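Pattern on Pattern: Notes Toward a Papered Alcove

Regular readers of this blog will be aware that the question of wallpaper has occupied me since May. The present entry sets out the position reached so far, together with certain opinions on the combination of a damask wall with a floral surface, a subject on which I have received more correspondence than on any other.

The alcove at the back of my house in Rarnden is modest in size. It has a back wall and two side walls, and for many years all three were painted a cream color that had aged without distinction. My first intention was to paper only the back wall and to leave the sides plain. I ordered three sample rolls from Balton and pinned lengths of each in place for 10 days. By the second evening it was evident that a single papered wall looked like a notice board. The sides would have to be papered as well.

The pattern selected was a damask in beige and brown, sold under stock number 1411. A repeating ornamental motif of this kind places certain demands on the person hanging it. The repeat must meet correctly at the inside corners, and the eye is quick to find any error there. I would advise starting from the center of the back wall and working outward, so that whatever must be trimmed is trimmed equally on both sides.
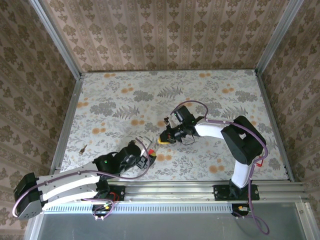
The choice of covering for the flat surface proved more difficult. Conventional guidance holds that a room with a strong wall pattern requires a plain table. I followed that guidance for several weeks, using a brown cloth from Ongart, and found the result heavy. A light gray ground with fern fronds and leafy sprigs is a considerable improvement. The gray is cool where the damask is warm, and the fronds are loose and irregular where the ornament is strict. Round blossoms in an orange-tan shade, scattered among the leaves, provide the necessary link to the beige and brown of the paper.

A word is in order regarding scale. Two patterns of the same size will compete, and two patterns in the same colors will blur together when viewed from the doorway. The present pairing avoids both difficulties, although I accept that some readers will consider it excessive. One correspondent has already written to say so, at length.

There remains the matter of cost. I had set aside up to 400 dollars for the entire project, and paper for the side walls consumed more of this than I had planned. The edge trim has therefore been postponed. Trinport offers a narrow metal strip that I am considering, but the store is open only on Saturday mornings at this time of year, and my last visit found the shorter lengths out of stock. I have placed an order for the longer ones and will cut them at home.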